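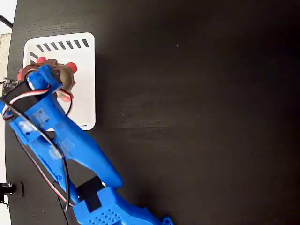 A bronze-brown dial with four red pegs, mounted on a white card with black scale marks.

Pegged dial

A pegged dial is a hand control in which short pegs project from the rim of a rotating disk. The pegs give the fingers something to push against, so that the disk can be turned from the side without gripping it across its full width. Pegged dials are found on training boards, laboratory timers, valve models and some board games. They are also called spoked knobs or, in older catalogs, star dials.

Construction

The usual form has three parts: the disk, the pegs and the backing plate. The disk turns on a central pin, which may be fixed to the plate or pass through it to a shaft. Pegs are either molded in one piece with the disk or pressed into holes drilled in its edge. Pressed pegs can be replaced singly but tend to work loose in heavy use.

Four pegs are common on small dials. A lower number leaves wide gaps and forces the user to reach farther between pushes; a higher number reduces the space available for a fingertip. Pegs are often given a color that contrasts with the disk. If one peg also serves as the pointer, it is normally longer than the others or carries a painted line.

Scale

The backing plate carries the scale. Marks may run in a full circle, along an arc, or partly along a straight edge of the plate and partly on a curve. Straight rows are simpler to print, but the angle between neighboring marks then varies – the marks must be slanted or spaced to suit, or the reading will be uneven. A mark set apart from the rest is generally used for a rest or off position. Scales without numerals are used where only relative settings matter.

History

The Brellent company listed a pegged dial with 12 scale divisions among its classroom supplies. A later version, sold by Crabtree under the name Wuvumex, had 5 divisions and a rounded square plate. In a survey of teaching apparatus, Guðlaug Stougaard recorded 1,514 control dials, of which 300 were of the pegged type.

Care

Dust collects between the disk and the plate and makes the movement stiff. It is removed with a dry brush. Oil is not recommended on card plates, as it spreads into the surface and stains the scale.

See also

Control knob
Handwheel
Rotary switch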